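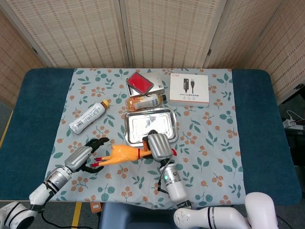 Table with the leaf-print cloth, Bramside reading room

Home | Programs | Reading Grants | Reports | Contact

Bramside Readers — progress report to the Sandberg Fund, October

The fantasy and science fiction reading group now has 33 members, up from 30 at the last report. Aslak Engström runs the adult evenings and Tyra Nyberg has taken over the teen group, which is partway through its second novel of the term. Attendance dropped during exams and has since recovered.

Of the grant, $2,459 has been spent, nearly all of it on paperback sets. Two titles went out of print before we could order them. Marit Torvik found second-hand copies of one, and the other has been replaced with a short story collection.

The teens asked for shorter books and fewer trilogies. We have changed the list for next term to suit — mostly standalones, with one series opener kept in. The adult list is unchanged.

The author visit is behind schedule. Hala Benmoussa has a verbal yes from a local writer but nothing signed, and we have not booked travel. If it falls through we would like to move that money to audiobooks, and would need your approval first.

Member reviews are being typed up by Bendik Vik and the first batch will come with the next report.

Last updated: October
Contact us | © Bramside Readers | Back to top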